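Do you need a shoe cupboard? A grumble from the hall

Every spring somebody writes in to ask what to do about shoes, and every spring we're told to buy a cupboard. I have my doubts. Gediminas Liepiņa talked me into one in December, a Hallholm, and I've had long enough with it to say where it earns its keep and where it plainly doesn't.

The sales talk is that a cupboard "clears the hall". Well, it clears the shoes. Ours had been living in a heap by the door, six pairs on a good day, and they did go inside. But the heap was free, and it dried out overnight. Shut damp trainers behind a door and you'll know all about it by the weekend. I now leave mine on newspaper first, which puts me back to having shoes on the floor.

Then there's the door. The leaflet gives you the width of the box and says nothing of what happens when you open it. Mine needs 61 cm of clear floor, and I found that out with my shin. Before you pay for anything, open a newspaper out on the floor where the door will swing and try walking past it for a couple of days.

Shelves are the other swindle. A tall cupboard with one shelf holds a row of shoes and a great deal of air. If the side panels are drilled, get extra shelves and set them close together. Asnakech Asfaw did this with her Sudeck and now fits five pairs where she used to fit two. She thinks I'm too hard on cupboards generally. She also has a bigger hall.

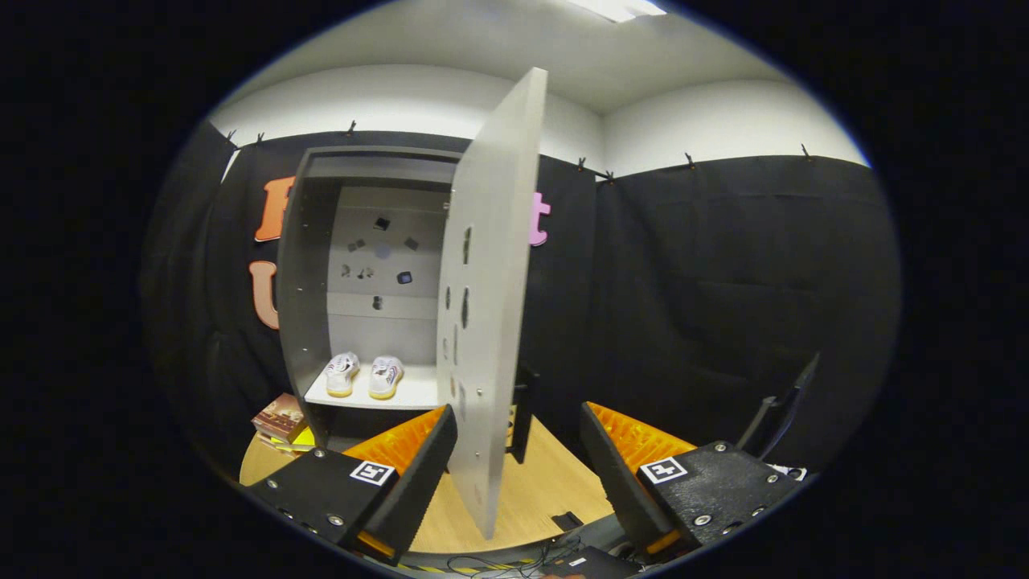
One pair to a shelf, and look how far the door comes out.

My advice, for what it's worth: keep out the pairs you wear every day and put the rest away. A low rack does the first job for a fraction of the money. Boots want a tray. Polish and brushes can go in any old tin, whatever Gebru would like to charge you for a matching one.

If you've got a cupboard that has really changed your life, write in. I'll print it, but I'll want to know where you put the wet ones.

Recent items
Boot trays compared
The Cledeck coat rail, one winter on
Getting salt marks off suede
Letters: umbrellas and where they go
Door mats that stay put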